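20/01/2021
By Sunee Jitpraphai

Changes to small electricals recycling from next month

Residents who use the Irari and Pavasow recycling points will find a new arrangement for small electrical items when they next visit. The mixed cage by the entrance has gone. Anything with a plug, a battery or a charger now goes into one of three marked bays along the back wall, and staff will direct you if the signs are hidden behind a queue.

The first bay is for kitchen and household items such as kettles, toasters, irons, hairdryers and microwaves. The second is for phones, laptops, cables and anything else that may hold personal information. The third is for tools and garden equipment. Televisions, fridges and freezers are not affected and should still go to the main site at Mahawong, where they are handled separately.

The old cage was emptied by one contractor, who sorted everything by hand at a depot. A lot of usable equipment was damaged on the way, mostly by heavier things being dropped on top of it. Over the past year the two points took in 3,000 items between them. Of these, 618 were fit to be tested and sold on, and 1,336 were broken up for metal and plastic. The rest were too badly damaged or too mixed up with general rubbish to be worth much to anyone. We would like the first of those figures to be higher next time.

Testing will now be done by the Cevuvex workshop, which has been repairing household goods from its unit at Mahawong for nine years. Items that pass an electrical safety test go on sale in the workshop's shop with a three-month guarantee. Items that fail are stripped for parts where possible. The shop is closed to visitors under the present restrictions, but orders can be placed by telephone and collected from the side gate.
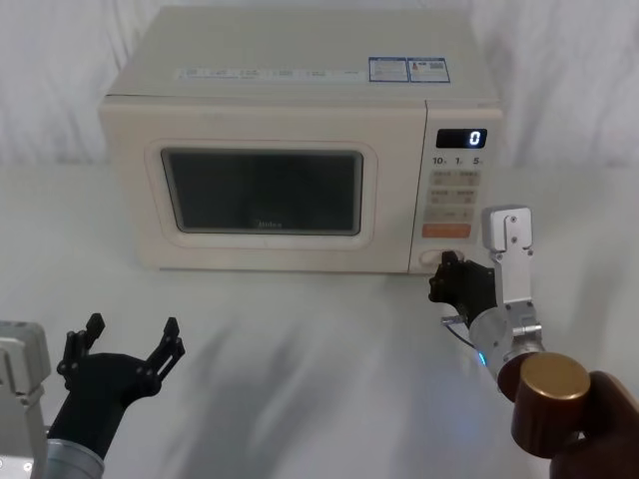 Microwaves go in the first bay, with other kitchen items.

Please do a few things before you bring an item in. Empty it and give it a wipe. Crumbs and grease are the most common reason for a toaster or microwave being refused by the workshop, and cleaning takes up time that could go on repairs. Leave the plug on. Many people cut it off out of habit, but an appliance without a plug cannot be tested until a new one is fitted. If you still have the instruction booklet, tape it to the side. Loose glass plates and shelves should be wrapped in newspaper and put inside the item they belong to.

Microwaves should not be opened up at home, even if you only want to change a bulb or a fuse inside the case. Parts of the circuit can hold a dangerous charge after the plug has been pulled out. If yours has stopped working, bring it in as it is and tell staff what the fault was. A note stuck to the door will do if they are busy.

Batteries must be taken out where this can be done without tools. There is a tub for them next to the second bay. Damaged or swollen batteries should not go in the tub. Hand them to a member of staff.

In December we wrote to households about the limit on visits, and this has not changed. One vehicle is allowed in at a time at Irari and two at Pavasow. Face coverings are needed when speaking to staff. If you are shielding or have no transport, a neighbour may bring your items along with their own, and no letter of permission is needed.

Working appliances you would like to give directly to another household can be listed on the exchange page at the back of this newsletter. Entries are free. Please include the make, its age if you know it, and whether it can be collected from the doorstep.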